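Bedroom humidity, February log

The hygrometer on the bookshelf and the one by the door never agreed, so in February I ran both through a salt test before trusting either. Table salt and a little water in a bottle cap, sealed in a freezer bag with the sensors, left overnight. The air in the bag should settle near 75 percent. The Cleron read 73 and the older unit read 68. I wrote the offsets on masking tape and stuck them to the backs.

With offsets applied, the two sensors track each other to within 2 points for most of the day. The exception is early morning, when the one near the floor runs higher. 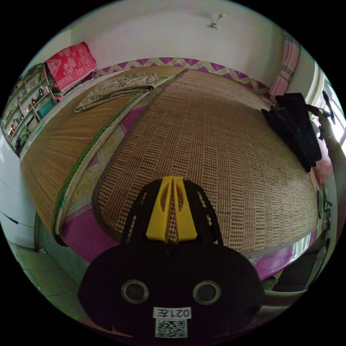 The floor reading is mostly temperature. Relative humidity rises as air cools even if the amount of water in it stays the same, so I converted everything to dew point and plotted again. Most of the gap disappeared. What remained was a slow climb between midnight and six with the door shut, and a fast drop after it was opened.

Wanda Tran suggested leaving the door open a hand's width overnight. That cut the climb by about 20 percent. Running the bathroom fan on top of it made no difference I could separate from the weather outside.

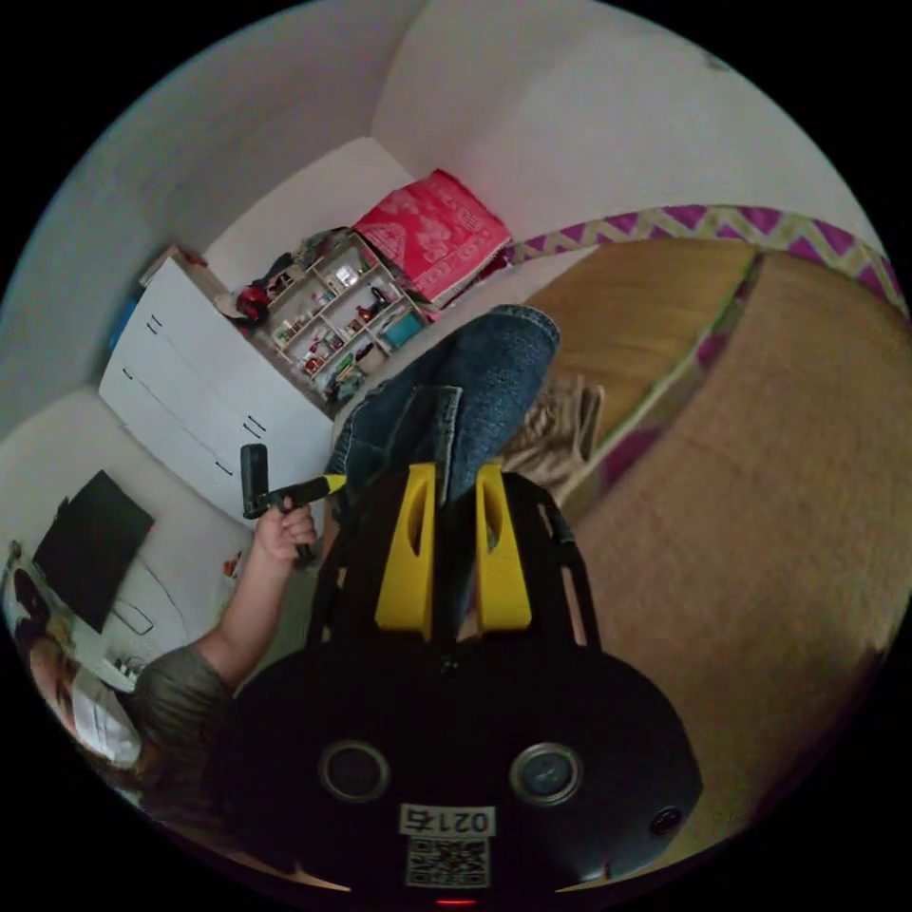 Posted by Mortimer Dunleavy on 11th March
Filed under: House, Measurement

Next change is the logging interval. Ten minutes is too coarse to catch the drop when the door opens, and the spreadsheet can handle one minute. Shinji Fujimoto has asked for the raw file, which I will put up once I fix the time column. It still has a gap from when I changed the batteries.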